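Mixing drinks at the Kurnora room
July 28, 2021
By Sneha Jaiswal

We spent the day on cold drinks for the summer list at Momonum. The list has been the same since January and two of the syrups had stopped selling, so it was time for a change. Yogesh Khurana wrote the recipes and I kept the notes. Everything was made up in 1000 ml batches and poured out small for tasting.

Pictures from the table are below. Click through to the recipe sheet if you want the measures.

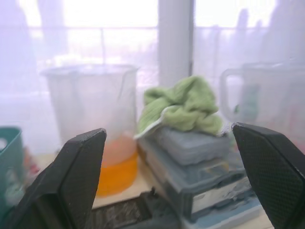

The orange base in its jug, by the window. The green towel lives on top of the storage boxes — it never stays folded.

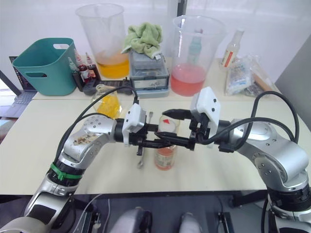
Orange-red in the glass jar at the front, with a thin metal spoon next to it. The pink batch is in the big beaker to the right of the boxes.
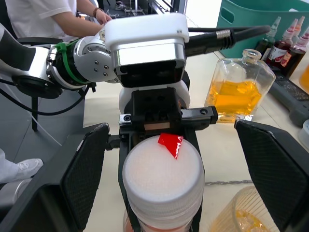
Syrups lined up near the teal bin. We have settled on keeping them in one row, sweetest at the left, and putting each one back after pouring.

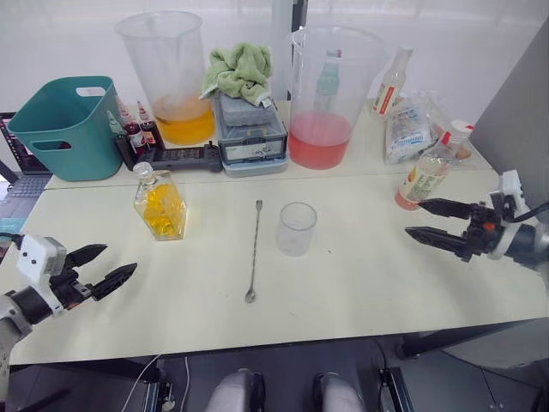 Twisted bar spoon and a small clear cup. The square bottle with the white cap is the yellow one.

Roy Oakley wrote in after reading the draft list to say that the orange is too sweet for anyone over thirty and that he would cut the syrup by half and add lime. He also asked whether the pink could be made without so much colour in it, as the last lot stained the cups at Dretton and he had to throw a sleeve of them away. He would be happy with plain soda and a slice of something.

We tried his half measure on the orange and it was thin. Three quarters was better, and that is what has gone on the sheet. Lime works if it goes in last. The pink stays as it is for now, though Yogesh is going to look at a paler syrup when the next order goes in.

A few notes for whoever makes these next:

Stir from the bottom. The syrup is heavier than you think and it sits there.

Batches keep for 2 days in the fridge with a lid on. Write the date on the lid, not on the jug.

Rinse the measuring jugs between colours — the orange gets into everything.

The spare dropper tops are in the drawer with the tape.

Next up is the yellow, which needs more work before it goes on the list.

Contact: Sneha Jaiswal, Momonum drinks list
© 2021 Momonum. All rights reserved.
Back to top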